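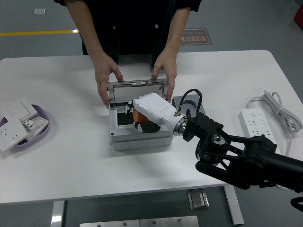 Lid held open by hand, robot hand inside the floor outlet box.

Support > Grokard planner > FAQ

2023-12-18, by Maeve Nic Giolla

Why does the planner stop when I open the lid?
The collision map is old. Press Refresh – it needs 15 seconds.

Can I change the finger speed?
Yes, in the Skindard panel. The default is 42. We do not advise more than 110.

Where are the logs?
In the Wellum folder. It keeps the last 3,000 runs.

We use cookies. Accept | Settings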